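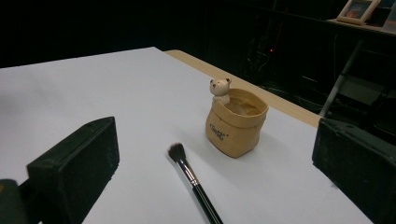
My year of keeping things alive, a partial accounting

I moved into the upstairs half of a house on Etdale Road last July, and by the end of the first week I owned four plants. I had not planned to own any. The woman who lived there before me left three on the kitchen windowsill with a sticky note that said "these like you already," which is a strange thing to write to someone you have never met. The fourth came from the grocery store, on the theory that if I was going to be responsible for three I might as well pick one myself.

Of the original four, one is alive. It's the grocery store one, and I take full credit.

I grew up in a house without plants. My mother had a silk ficus that she dusted on holidays, and it looked terrific for twenty years. My grandmother, on the other side, kept African violets in every room including the bathroom, and would tell you their moods. I assumed the gene skipped around and had missed me, and I was fine with that. I was missing plenty of other genes too, including the one for parallel parking.

So when the first of the sticky-note plants started dropping leaves in August, I did what anyone would do and watered it. When it dropped more leaves I watered it more. You can see where this is going. I couldn't. By Labor Day it was a stick in a bowl of soup, and I carried it down to the compost bin after dark so my downstairs neighbor wouldn't see.

My downstairs neighbor is Glenys Penrose and of course she saw. Glenys taught high school chemistry for most of her life and has the eyesight of a hawk that also taught high school chemistry. She came out on the porch in her slippers and asked what had passed away. I told her I didn't know what it was called. She looked in the bin and said "peace lily," and then, after a while, "how?"

It takes some doing to drown a peace lily, apparently. They practically live in swamps. Glenys thinks I must have been watering it every day, and I told her that was ridiculous, and then I went upstairs and thought about it and I had been watering it every day. I was having my coffee and it was right there. It seemed rude not to.

She lent me a book after that, a fat old paperback with half the cover gone, and told me to read the chapter on water and skip the chapter on misting, which she considers a superstition. I read both. The book is very sure of itself. It says things like "the sensible grower will already have noted the direction of his prevailing light." I had not noted the direction of my prevailing light. I had to get the compass up on my phone, and then it wanted me to wave the phone around in a figure eight to calibrate it, and I stood in my kitchen doing that for long enough that Glenys called up the stairs to ask if I was all right.

My prevailing light is north. This explains the second death, which was a succulent. I won't go into it. It got very tall and very pale, like a Victorian child, and one morning it lay down.

The third one I gave away before I could get to it. My coworker Chávez had been asking what I was going to do with it, in the tone people use about a dog tied up outside a bar, and I finally brought it to work in a tote bag. It's on top of his filing cabinet now and it has put out so many leaves that he's had to tie it up with a shoelace. He sends me pictures. He doesn't put any text with them.

Which leaves the pothos. If you have never had a pothos, it's the plant at your dentist's office. It's the plant hanging over the register at the dry cleaner's. It came with a plastic tag that said "easy care" and I remember being a little insulted by that, in July, back when I had four plants and a future.

I've stopped watering it with my coffee. I stick a finger in the dirt up to the second knuckle, as per the book, and if it feels like anything other than dust I go away. Sometimes I go away for two weeks. In November I went to my sister's in Kestley and forgot about it altogether, and came home to find it had grown a new leaf, a big shiny one, as if it had been waiting for me to leave the house. I tried not to take that personally. My sister says it's the nicest thing I've done for anyone all year.

I did have a bad moment over the winter when I decided it needed fertilizer. I had gone online to ask one small question about a yellow leaf and found a forum thread with 2,911 replies on exactly that subject. I read a lot more of them than I would like to admit. A yellow leaf means too much water, or too little. It also means too much light, too little light, a draft, age, bugs, the wrong pot, the right pot but too soon, and in one man's opinion the neighbor's Wi-Fi. A person who signed every message "Wirken" answered all of these people individually, at all hours, with the same five words: "it's one leaf, leave it."

I thought about that for a couple of days and then I bought the fertilizer anyway. The bottle makes enough for 1,000 gallons. I have a plant that drinks a juice glass twice a month. If I will this bottle to my descendants, and they are careful, it should see them through to the next ice age. Glenys took one look at the label and asked me to please keep the cap on until spring. She said "spring" very slowly. I put it under the sink behind the drain cleaner, and then lay awake thinking about mixing those two up, and got out of bed and moved it to the linen closet.

The yellow leaf fell off. Nothing else happened.

I do notice other people's plants now, and I have opinions about them, which I can't say I enjoy. I was in the waiting room at the tire place last month and there was a snake plant in the corner with a cigarette butt in it and no window anywhere in sight, and it was doing beautifully. I stuck my finger in the dirt. The man at the counter asked if he could help me. I said it was a little damp, and he said okay.

I also told a woman at a party that she was overwatering. I had been inside her home for seven minutes. She was nice about it, and later I saw her telling her husband, and him looking over at me.

Glenys says the next stage is cuttings. You snip off a length of vine just below one of the little bumps, you put it in a glass of water, and you wait for roots. She says a child could do it, that she has in fact had entire classrooms of children do it, and that only the ones who kept pulling theirs out to check had any trouble. She looked at me for some time after she said that.

I cut two on Sunday-dinner impulse while the potatoes were boiling. They're in a jelly jar on the counter, well away from the coffee maker. I've pulled them out to check twice. Three times, if you count just now.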